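# Skirilen Hand-Guiding Set

The Skirilen set is for people who want to teach a two-handed robot by doing the task themselves. The operator wears a pair of gloves and a light head display, and the robot repeats the movements of the arms, wrists and fingers. Each session is stored as a demonstration, which can be replayed, trimmed or given to your own training software.

We make it at Restar in small batches. Every set is put together and checked by Ruwan Weerakoon before it leaves the workshop.

## What is in the case

- Two gloves, left and right, in small, medium or large
- Head display with padded strap
- Two foot pedals: one to start and stop the recording, one to mark a bad attempt
- Base unit with power supply
- Stop button on a long cable
- Printed guide in English and Indonesian (translation by Ikhsan Rondonuwu)

## Main data

| | |
|---|---|
| Sensor readings per second | 400 |
| Weight of one glove, medium | 56 g |
| Recording time on one battery charge | 600 minutes |
| Longest cable to the robot | 40 m |
| Recording software | Amini, included |

## Teaching by hand or from a distance

There are two ways to work. In the first, you hold the robot's forearm and lead it through the movement while its motors are soft. This is good for wiping, pushing and opening lids. In the second, you wear the gloves and control the robot from your own place, and you see the table from the robot's head. We recommend the second way for picking up small things, as your own hands do not cover the view.

You can change from one way to the other during the same session. Amini keeps both in one file and writes down which one was used.

## Setting the table

Please do not begin with a clean table and a single cube. The demonstrations will look very nice, but the robot will learn little from them. Mix large and small, soft and hard, and leave some things lying on their side. Joelle Obeidat, who wrote the exercises in the guide, puts the thin metal parts in the middle, where both hands can reach, and the bigger household things behind.

A carpeted surface helps a beginner, because bottles roll less on it. Change the order of the things after each group of attempts.

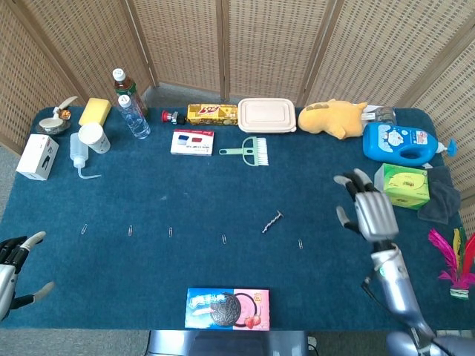
*Small-parts exercise: paper clips and a screw or bolt across the middle of the carpet, household items behind.*

## Before you order

The set works with robots that have two arms and hands with separate fingers. For simple two-finger grippers, please ask for the Mulevano adapter, which is sold separately. If you are not sure about your model, write to Keyvan Karimi with the name of the arm and the hand, and he will check the connection for you.

Spare gloves can be ordered one by one. Please say left or right.

Page last changed: 2020-07-27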